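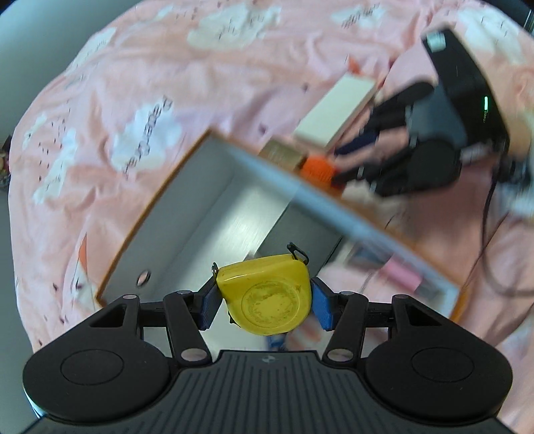

Tips > Paper and Photographs > Family Papers at Home

Looking after family papers at home

If you've been bitten by the family history bug you will know how it goes. First there's one envelope of certificates, then an aunt hears you're interested and hands over a carrier bag, and before long the spare bed has vanished under letters, ration books, photographs and somebody's school reports. I love it! I can lose a whole evening to a bundle of postcards. But the stuff does need looking after, and most of what it needs can be done at the kitchen table with very ordinary things.

Before you touch anything

Clear the table completely and wipe it down, then let it dry. Put the tea somewhere else, on another surface altogether and preferably behind you. Wash your hands and dry them well, and leave off the hand cream until you've finished. I don't wear cotton gloves for paper. They make my fingers clumsy and I tore the corner of a perfectly good marriage certificate that way. Photographs and negatives are another matter, and a pair of close-fitting nitrile gloves is lovely for those.

Pencil only. Put every pen in the house in another room if you have to. A soft pencil, 2B or thereabouts, kept a bit blunt.

Keep the order they came in

This is the one I feel most strongly about. Don't sort straight away! If a bundle of letters has been tied up together since your grandmother tied it, that bundle tells you something, even if the dates look jumbled. Number the items lightly in pencil on the back, bottom right corner, in the order you find them, and write the list in a notebook. After that you can shuffle them about as much as you please and still put them back.

I once had a set of rent receipts from a street of cottages called Fotis Row, and tucked between two of them was a note about a new baby. The receipts on either side gave me the month (February) and I found the baptism the next morning. If I'd put the receipts in one pile and the notes in another I'd still be looking.

Taking out the old metal

Paper clips, pins and staples rust, and the rust eats a neat brown shape into the page. Out they come, but gently. For a paper clip, lay the papers flat, slide a slip of thin polyester film under each side of the clip, hold down the long end and ease the short end up. Never pull it off sideways. Staples want opening from the back, with the legs lifted one at a time using a blunt table knife or a little spatula, and then the staple drawn out from the front. Those pincer-type removers tear old paper dreadfully.

If you must keep pages together afterwards, fold a sheet of acid-free paper round them. Old rubber bands that have gone sticky should be left to a dry day when you've plenty of patience. Once they're brittle they often flake off.

Sticky tape

Leave it where it is. I know! It's yellow and horrid and you want it gone. But it will bring the ink with it, and the ink is what you wanted. If the tape has dropped off by itself, keep the pieces in order in a folded paper and don't be tempted to put new tape on. Repairs on anything precious are a job for a paper conservator, and your county record office can usually suggest one.

Flattening rolled and folded papers

Certificates that have been rolled for years spring back at you like a roller blind. Don't force them. Open them as far as they'll go willingly, leave them in a cool room for a day or so with a clean smooth weight on each end, and then a bit further the next day. When they're nearly flat, put them between two sheets of plain white blotting paper with a big atlas on top. A week is about right for most things. Don't iron anything, whatever you read elsewhere, and keep the kettle out of it too.

A weight is easily made from a small bag of rice sewn up in a clean cotton hanky. I made 5 and I use them constantly. They hold a book open, they keep a map from curling, and they don't leave dents. Check them for weevils now and then, or fill them with clean glass beads if you'd like to be on the safe side.

Dusting

A soft, wide brush, the sort sold for make-up or for watercolour washes, kept for this job only. Brush from the middle outwards and away from you. For album covers, brush from the spine to the edge while holding the album firmly shut, or the dust just drops down between the leaves. Don't blow, it's never as dry as you think.

If there's a furry or powdery bloom on anything, put it in a paper envelope on its own, take it well away from the rest, and wash your hands. Mould spreads merrily through a box, and it isn't good for your chest either.

Boxes and sleeves

Acid-free folders and boxes are worth the money for the best things. For the rest, a decent clean cardboard box lined with acid-free tissue will see you through until you can afford better. My own boxes have been collected over years and don't match in the slightest.

Polyester sleeves are good for anything you want to pass round at a family gathering. Avoid the floppy sort that smell like a new shower curtain, as they can stick to photographs. Don't cram the sleeves, either. One item to each, and slide the paper in with a sheet of card behind it so the corners don't catch.

Stand folders upright only if the box is nicely full. In a half-empty box they slump and everything inside takes on a curve, so lay that one flat or pad it out with crumpled tissue.

Where to keep them

Not the loft, not the cellar, not the garage. Lofts bake in summer and freeze in winter. The bottom of a wardrobe on an inside wall is hard to beat, or under a bed if the box is raised a little off the floor. Anything framed and hanging in sunlight will fade, so hang a copy and put the real one away in the dark. Copies look splendid if you print them on a slightly creamy paper.

Labels that last

Write the label before you put it on the box, in pencil or in a proper pigment ink pen (this is the one time a pen may come back in). Family name, what sort of papers, the span of years, and who gave them to you. That last one gets forgotten so often. My favourite box says "Hubmann letters, 75 items, from Hermenegildo Figueroa", and every time I open it I remember to send him a card. He's a cousin by marriage, twice over, and the chart for that took me a whole winter.

For the backs of photographs use the softest pencil you have, press very lightly, and write near the edge with the picture face down on something hard. On shiny modern prints pencil won't take at all, so write on a slip and keep it in the sleeve with the photo.

A quick word on copying

Scan or photograph everything before you lend it. Put a plain dark sheet behind thin letters so the writing on the other side doesn't show through. Copy the backs and the envelopes as well! Postmarks are marvellous. And give one full set of the copies to a relative who lives in a different house.

Last updated: February

Related tips
Getting a musty smell out of old books
Making a cloth cover for a photograph album
Reading faded pencil
Storing large maps and plans
What to do with loose negatives
Cleaning a picture frame without taking it apart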